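Kalum save notes (README)

Hi! If you found this folder, you probably played Kalum, the old dungeon crawler about the drowned monastery, and you probably lost a save to the bell tower. Me too. I started keeping notes in June so I could finish the thing, and it grew into a proper data set, so I'm putting it up for anybody who wants it.

What's in the folder

items.csv has 1193 rows, one per item, with the name as it shows up in the English release, the name in the original release, the price, and the floor where I first found it. The English version cuts item names off at eight letters, so "Pilgrim's Lantern" turns into "PilgLant" and you just have to know. I kept both spellings.

monsters.csv has 148 rows. Hit points come from a table Solange MacLeod pulled out of the game data, and the drop rates are mine, from fighting everything 20 times apiece (the mud saints took me a whole Saturday, and I still hear that music). Twenty fights is a tiny sample! Please treat the drop column as a hint.

dialog.txt is the full English script in the order you'd meet it on a normal run. The innkeeper at Dalow has two sets of lines depending on whether you paid the ferryman, and I put them one after the other with a blank line in between.

Stuff that's wrong or missing

Floor 2 of the bell tower is a mess. The map loops back on itself and I've numbered the rooms in the order I walked them, so your numbers won't match the hint book. Marlene Poirier is redoing that section from scratch and I'll swap hers in when it's ready.

The Isico ring is listed twice on purpose. There are two versions with the same name and different effects, and the cursed one sells for more, which I love.

I don't have the secret ending dialog. I've seen it exactly once, on a friend's machine, and didn't write any of it down. If you've got it, send it over.

How to use it

Everything is plain text with commas, no quotes around anything. Prices are in silver. An empty cell means I don't know, and a zero means zero. Use it for whatever you like, wikis and fan guides included, and a mention of the Kennedy edition (that's what we call this set) would be nice.

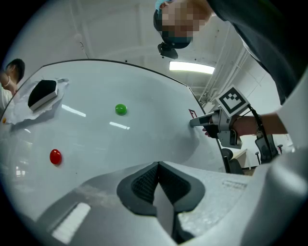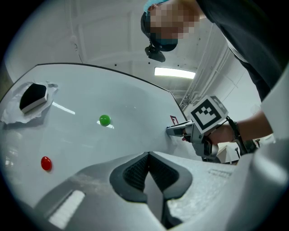
Both pictures: the eraser, plus the red and green pieces.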